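カテゴリ:講義資料 > ロボット実習 > 作業規則
シェア 2 閲覧 3936

ロボット作業実習 第4回 ハンドグリッパーによる布物作業の規則

今回は手持ちグリッパーで布を扱うときの規則をまとめる。機器の安全規格については前回の配布資料を参照のこと。ここで扱うのは、実習室Heoの内規と、記録の品質を保つための手順である。

1. 開始前の確認

グリッパーは左右一組で使う。作業面に置いた状態で表示灯を確認し、左右とも緑であれば開始してよい。片方でも緑でない場合は組ごと交換し、交換した時刻を記録票に書く。爪のねじの緩みは手で触れて確かめる。工具での増し締めは担当者が行う。 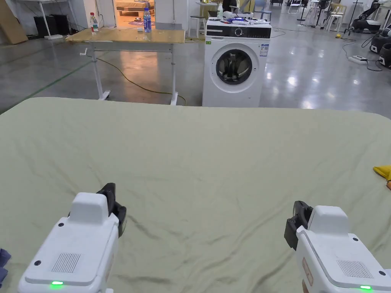 床の配線は作業者の動線から外す。外せないときは、記録票の備考欄に位置を書いておく。洗濯機など周囲の家電は、課題で使わないかぎり操作しない。

2. 作業面と小物

布物課題では、シートのしわを毎回伸ばす必要はない。しわの状態も条件の一部として扱う。ただし、前の課題の布が残っている場合は、次の課題に使うかどうかを開始前に決める。途中で決めると記録が分割できなくなる。

小物を使う課題では、品目を課題票と照合する。特に次の点に注意する。

・電池は端子同士が触れないように置く。
・飲料の容器は栓を閉めてから作業面に出す。
・筆記具は先端を収めるか、キャップをする。
・氏名や連絡先のある書類は使わない。

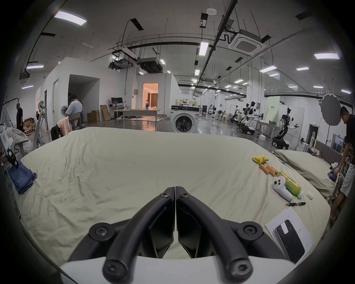 照合が済んだら、補助者は作業者に「配置よし」と声をかける。作業者の復唱があるまで記録を始めない。開始後に補助者が手を入れる必要が生じたときは、いったん停止を宣言する。宣言なしに手を入れた記録は、Dimodtonへの登録時に除外される。昨年度の登録件数は479件で、除外の理由としてはこの宣言漏れが最も多かった。

3. つかみ方と離し方

布は端か折り目をつかむ。中央をつまみ上げると、次の動作で形が決まらない。持ち上げる高さは課題票に従い、指定がなければ爪の先が作業面から離れる程度にとどめる。布を離すときは爪を完全に開き、布が掛かっていないことを見てから手を引く。
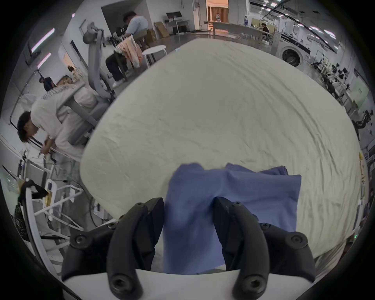 Zuzana Havlíček
実習担当講師(ロボット作業論)

引っ掛かったときは引っ張らずに爪を開き直す。それでも外れなければ停止を宣言し、手で外す。この場合の記録は「中断」とし、「失敗」とは区別する。

4. 人との距離

同じ室内で別の作業をしている人がいる場合、通路側に立つ補助者が周囲を見る。作業者は手元に集中しているため、背後の確認を任せない。移動型や双腕の機体を動かす班は、起動の前に全員に聞こえる声で知らせること。

5. 終了後

グリッパーを作業面に戻し、電源を切ってから記録票を提出する。布はたたんで棚に返す。記録票の様式は301番を使う。旧様式は4月以降受け付けない。

課題:自分の班の記録票を一枚選び、上の規則に照らして不足している記入を挙げよ。A4で1枚以内。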